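Will there be a season 2 of Mimex?

Just finished all 12 episodes and I'm dying here! Has the studio said anything since April? I really don't want to start the manga if more anime is close.
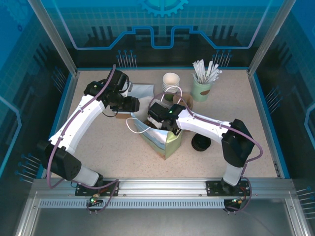

Also, does the dub stop at episode 8 for everybody, or is it just me?

jadby_fan
Nothing official yet. The first season covered five volumes, so there's plenty left — I'd just read it.

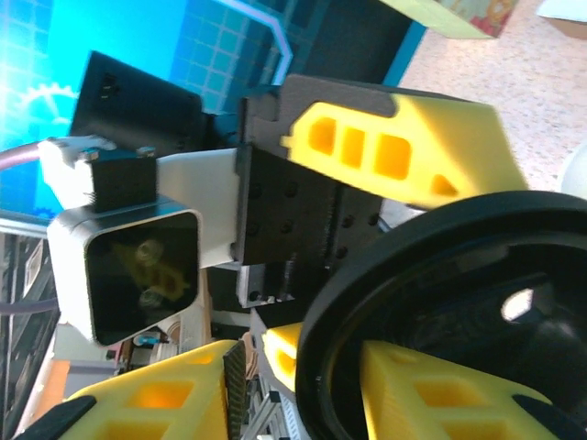

The dub stops at 8 for me too.

pant185
no idea but i hope so, the ending was so mean!!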